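4. What people told us about eating fruit at home

4.1 How the talk went

I should say at the start of this section that I never set out to write about fruit. The Broratby study was meant to be about shopping, and in particular about how households in a small market town decide between the Saturday stalls and the big shop on the ring road. But people kept wandering off the subject, and where they wandered to, again and again, was the fruit bowl. After the first few visits I stopped steering them back. I had a list of questions on my knee and I let it sit there, and I got far better material for it.

The visits themselves were loose affairs. I'd ring beforehand, turn up, be given tea, and sit wherever I was put (usually the kitchen, twice a garden wall, once the bottom stair while the hall was being painted). I asked each household to talk me through the last week of fruit in the house: what came in, where it was put, who ate it and when. Most people began by telling me there was nothing to tell. Then they talked for an hour. The full question sheet is in the appendix, for anyone who wants to see how little of it I used.

I've left the wording of the interviews alone wherever I could. People in Broratby say "a bit of fruit" for nearly everything, from a single grape to a whole melon, and I got into the habit myself and haven't quite shaken it off. Where it mattered I asked what they meant. Where it didn't I let it go, so there are places in what follows where the amounts are vague, and I'm afraid they'll have to stay that way.

4.2 Fruit that is out and fruit that is put away

The biggest difference between households had nothing to do with money, or with whether there were children in the house, both of which I'd have put a fair bet on. It was to do with whether the fruit was out. By "out" I mean somewhere a person walking through the room would see it without opening anything. In the homes where fruit was out, people described eating it in passing, between other things, often standing up. In the homes where it was put away, in a fridge drawer or a larder, they described it as something they had to decide to do. One woman told me she had to "go and have some fruit", in the same tone you might use for going to have a tooth looked at.

This fits rather well with the earlier survey at Lullis, where 300 households filled in a kitchen diary, though I want to be careful about leaning on it too hard. The Lullis diaries asked where food was kept but lumped fruit in with vegetables, so a house with a bowl of apples on the dresser and a house with a string of onions on a nail came out looking the same. I spent a good part of December trying to pull the two apart from the written comments and got only some of the way. Still, the general drift is there. People who wrote about bowls wrote about eating, and people who wrote about drawers wrote about throwing things away.

Soft fruit is the awkward case, and I'd like to spend a bit longer on it. An apple can sit in a bowl for a fortnight and come to no great harm. A strawberry can't, or at least nobody I spoke to was willing to let it try. So soft fruit goes into the fridge in nearly every house, including those where everything else is out, and then it only comes out again when somebody fetches it. That fetching turned out to matter a good deal. People hardly ever described eating strawberries from the punnet at the fridge door (two did, both rather sheepishly). Far more often they told me they put a few on a plate and took the plate to a table.

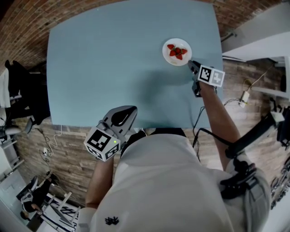 Figure 1. Strawberries on a plate.

I asked a lot of people why a plate, and the answers were lovely and mostly no use at all. It was what their mother did. It stopped the juice. It made them feel they'd had something. One man, who lived alone and was very firm on the matter, said that fruit on a plate was pudding and fruit in the hand was only fruit. I've thought about that remark more than any other in the whole set of interviews, and I think he was on to something that the others were saying in a more roundabout way.

What a plate seems to do is fix an amount. With the bowl, people had no clear idea of how much they'd eaten, and when I pressed them they guessed, and then their husbands or wives guessed differently and there was a small row. With the plate they could tell me straight off. They remembered what they'd put out, and they remembered whether they'd gone back for more. Mostly they hadn't. I had rather expected the plate to be a way of having a treat, and so of eating more, and for a few people it was. For most it worked as a kind of full stop.

4.3 Whose plate is it?

Sharing is where it all gets muddled. In houses with more than one person, a plate of soft fruit on a table was nearly always understood to be for anyone, even when one person had got it ready for themselves. Bowls of apples were for anyone too, of course, but there was no feeling attached to it. With the plate there was plenty. People told me, quite hotly in some cases, about somebody having the last one. I heard of a rule in one family that whoever washed the strawberries could pick first, and of a rule in another that the washer had to pick last, and both families were sure everybody else did it their way.

The Evangelista paper on shared dishes is helpful here, although it deals with hot meals and not with snacks. The argument there is that people at a shared dish watch each other far more closely than they think they do, and slow down as the dish gets emptier, so that the last bit is left far longer than the rest. I didn't watch anybody eat (I asked, and people went stiff and odd, and I dropped it) so I can't say whether the same holds for fruit in Broratby. I can say that the left-over last one came up without my asking in 7 of the interviews, generally as a complaint about having to wash up a plate with one strawberry still sitting on it.

Children bend the rules, as you'd expect. Several parents put fruit out on a table on purpose for children coming in from school, and said it went when it was out and was ignored when it was in the fridge, even on the very same day. I'd love to make more of this than I can. The parents who did it were also the parents who bought a lot of fruit in the first place, and who cheerfully admitted to nagging. There's no way, with interviews like mine, to get the table apart from the nagging.

4.4 What I'd do differently

There are some plain weaknesses in all this and I'd sooner set them down myself than have them pointed out. The visits were bunched up in the warmer months, when soft fruit is cheap and everybody has it in. Had I gone round in midwinter I suspect I'd have written a section on satsumas. I also never went back to any house a second time, so what I have is each household's account of one week, told on one afternoon, to a stranger who was drinking their tea and nodding. People are kind, and they tidy things up for a visitor. I'm fairly sure that at least some of the bowls I admired had been filled that morning.

The other trouble is the word "table". I used it in my notes as though it meant one thing, and it plainly doesn't. A kitchen table that a family eats at is a different object from a side table with the post on it, and putting a plate on the first says something that putting it on the second doesn't. By the time I'd noticed I was past halfway, and I hadn't written down which was which for the earlier visits. The people planning the Gellenlow study have very sensibly put this on their form from the start, along with a little sketch plan of the room, and I'm looking forward to seeing what they get out of it. A draft of their form reached me on July 4, 2002, too late to be any use to me, and I read it with a good deal of envy.

I've also said next to nothing about cost, which would annoy the people of Broratby, who talked about it all the time. Punnets at the stalls were dearer than at the big shop and were thought to be nicer, and a number of people bought at both and kept them for different uses: the stall ones for the plate, the shop ones for jam or for mashing up with sugar. I come back to this in section 5, where the shopping diaries are set beside the interviews and we can see how far people's idea of what they buy matches their till receipts.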